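Drakstead Technical Institute
Maintenance of Automated Cells, Unit 5
Handout: Preparing and Looking After the Computer Assembly Cell

Scope
The unit covers the setting up of the Antal cell, in which robot arms work on an opened desktop computer. Students should have read the Studik safety sheet before the practical session. Access to the cell is by permission of the laboratory office.

Approach into the chassis
The gripper must enter the case at an angle that keeps its linkages clear of the sheet-metal edges. Taught points are checked at reduced speed, first above the case and then inside it, with the fingers closed. Particular care is needed over cables, which do not lie in the same place from one case to the next.
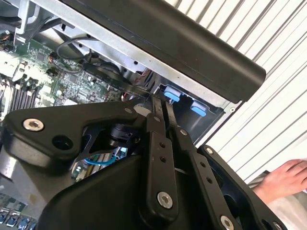 Fitonero asks whether the approach points may be carried over when the case is changed for another of the same model. They may be, provided that the case is seated against the same stops and every point is run once at reduced speed before normal work resumes.

Parts fixture
The fixture is set beside the case and holds the processor, the memory modules and the expansion card in known positions. Before each session, confirm that:
the base does not rock on the table slats;
the pockets are free of dust and swarf;
each part sits fully home.
A fixture that has been moved – even slightly – must be taught again. Record the new values in the cell log under the heading Fixture, with the program number (currently 220).

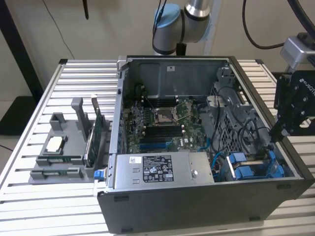

Fig. 2. Opened tower and parts fixture on the slatted table.

Handling the drive caddy
Grip force is set on the caddy and drive together, never on a bare drive. Too little force allows the drive to tilt on the way to the bay; too much bends the plastic rails. Finger pads are inspected at the start of term and again in March, and are replaced as a pair. 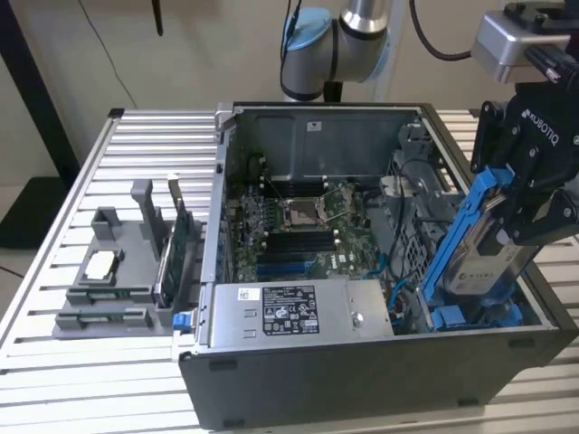 A drive that hangs at a slant need not be a sign of worn pads, Studik notes in the margin of the cell log, and the grip point should be checked before any part is ordered.

Reading for the next session: cell manual, section 2.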